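February, late morning, second cup of coffee

Kirsten Landry has lent me a book about folding. She put it in my hands at the door the way you'd give someone a pamphlet about their cholesterol. It is 200 pages long and I have read 60 of them, most of those in the bath, and I can report that the author has strong feelings about sleeves.

So this morning was the bedroom. I had meant to start with the hall closet, but the hall closet contains the tent, and I wasn't going to deal with the tent before lunch. The bedroom it was. Made the bed first, as instructed on page 4 (a flat surface, a clear mind), and pulled the flowered spread up tight. It's the pink one from Aunt Jorard's house, the one I swore I would only use until I found something plain. That was three apartments ago. There's so much going on in it, what with the peonies or whatever they are and the big orange ones, that it makes a terrible background for sorting. I lost a sock on it for ten minutes. I blame the leaves.

The method is this. You take out every knitted thing you own and put it on the bed, and you are supposed to be ashamed. I wasn't, particularly. I was a little surprised by the number of gray cardigans, which I would have put at two. There is also a turtleneck I bought for the Umcombe trip and wore once, on the ferry, where I was so hot I had to stand outside with the smokers. It went in the donation bag. Then it came out of the donation bag. It's in there again now but near the top.

Folding itself I had assumed I could do. I've been at it for decades. According to the book I've been doing it wrong the entire time, in thirds when it should be halves and then thirds, and "with the shoulders left to fend for themselves." You smooth, you turn in one side, you turn in the other, you bring up the bottom, and you end with a tidy rectangle that can stand on its own edge in a drawer like a file. The drawings show a sweater doing this. I would like to meet that sweater.

Mine lie down. The thick ones lie down slowly, with some dignity. The thin ones just go. I had a whole row upright in the second drawer by eleven, very proud, went to get my coffee, came back, and they'd all slumped to the left like people on a bus. I propped them up with a box of Xolalpa chocolates from Christmas, which I'd forgotten was in there, and which took the next quarter of an hour out of the schedule.

The striped one was the worst. I love that thing. White with the dark stripes and then the two red bands, as if somebody had run out of navy and hoped for the best. It's so soft that it won't hold a crease for love or money. I got one end into something like a rectangle, but the rest bunched up on me, and each time I straightened that out the top corner rumpled in sympathy. Refolded it. Refolded it again. Looked up soft knits in the index and found "see Patience." I wish I were making that up.

Mother used to roll hers. She rolled everything, including tablecloths, and her drawers looked like a bakery case, and I don't remember her ever spending a morning on it. I thought about calling to ask whether there was some trick, then remembered that she'd want to know why I wasn't at the dentist. (Moved to next week. My decision, not his.)

Stopped for soup. Read page 61 while it heated. Page 61 is about towels and I resent it already.

Afternoon: did the T-shirts in one go with the radio on, old method, thirds, shoulders fending. They fit fine. Found the other gray glove and the warranty for the Zinham kettle, which died the winter before last. Drawer three now closes without the hip, so something has been achieved, though I suspect it's mostly the chocolates being gone.

Kirsten wants the book back when I've finished. She also wants to hear how I got on, and she'll ask about the stripes, having seen me in them all winter. I'm going to tell her it's a work in progress and change the subject to her roof.

Still to do: scarves, the tent, find a bag for the bag of hangers.

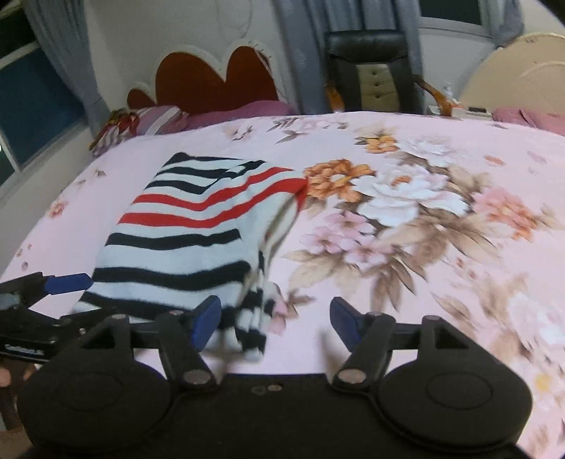

The striped one, folded, more or less.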